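Stidix Companion Guide
Section 4: Setting up your loadout bar

Updated 2019-09-25 by Rajitha Bepari

Do this before you leave Ulumdale. Once your past the gate the bar locks till the next rest point.

1. Open the camp menu, pick Loadout. If it's grayed out, finish the Gazi intro quest first.

2. Clear the bar. Hold Reset until it blinks. Old skills go back to your book, nothing lost.

3. Drag in one opener, one escape. Those go in first, always. Everything else is taste.

4. Check the stamina cost at the bottom. Keep it under 400 or you'll run dry mid fight.

Note: respec costs 2,000 gold after level 26. Free before that. Experiment early.

5. Bind keys. Escape skill on something you can hit without looking. Mahfuz Abeysekara uses the side mouse button, I use Q.

6. Save to a slot. You get 15. Name them, "build 3 new new" won't help you in June.

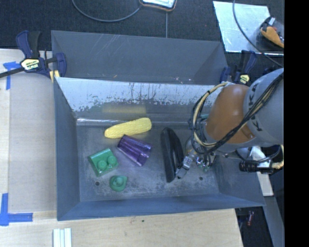

7. Test on the dummies behind the Zurnon stables. Two full rotations, no potions.

Caution: don't hit Sync while a duel is pending. It overwrites the saved slot with whatever is on the bar and theres no undo.

8. Happy with it? Hit Lock, close the menu, head out. Party loadouts are in Section 5.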